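Oddsson's Notebook
Filed under: how we think

Why walking through a door wipes your mind clean

I went upstairs last night to get a pair of scissors. By the time I reached the bedroom I had no idea what I was there for, so I straightened a pillow, went back down to the kitchen, saw the package I'd been trying to open and remembered. Of course! Scissors. Up I went again.

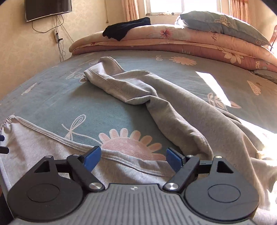
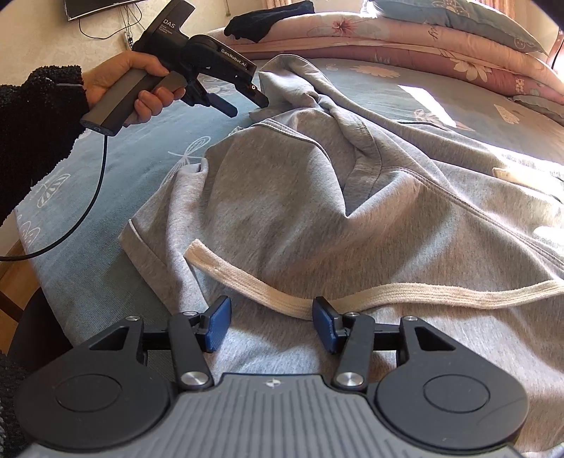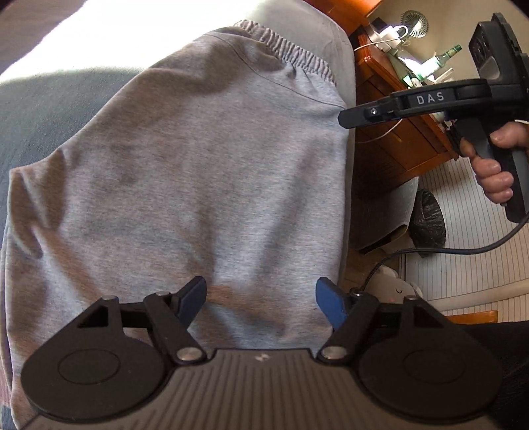
Psychologists have a name for this, the doorway effect, and I've been reading everything I can find on it since June. The idea is that the mind cuts the day into episodes, a bit like chapters, and that moving from one room to another is a very good place to start a new chapter. Whatever you were holding in your head gets filed with the old one. So you arrive with the new room loud and clear in front of you and the errand gone quiet. It also explains why the wrong thing so easily takes over once you get there. Gray sweatpants laid out on a bed are right in front of your eyes, so your brain happily offers you laundry, folding, drawers, is it time to buy new ones - anything except scissors. I love this. I've spent years thinking I was just scatterbrained, and a lot of it seems to be ordinary housekeeping.

The part that really got me is that you may not even need a real door. People have tested it with rooms on a computer screen, moving objects from one to the next, and the forgetting can show up there too. Other studies have found a much weaker effect, or none at all unless people were already busy with something else. That second bit fits me perfectly. If I go up for one thing I usually come back with it. If I go up for one thing while also wondering what to cook and whether I answered that email, forget it (literally).

So I ran my own little test, which no scientist should take seriously. For 24 days I kept a pocket notebook and made a mark each time I walked into a room and went blank. I ended up with 10 marks, fewer than I would have guessed, and 7 of them came in the evening when I was tired and had my phone in my hand. The phone surprised me. I think opening a message works like a doorway all by itself.

What helped most was saying the errand out loud. "Scissors, scissors, scissors," all the way up the stairs. You feel ridiculous and it works wonderfully! Going back to where I started helped too, and a couple of times just picturing the kitchen counter was enough to bring the thought back without the walk.

Next I want to read up on why smells seem to do the opposite and bring back things I haven't thought of in decades. Floor wax does it to me every time - one whiff and I'm in my grade school hallway, looking for my coat hook. If you have a smell like that, leave it in the comments. I'd love to collect a few before I write that one.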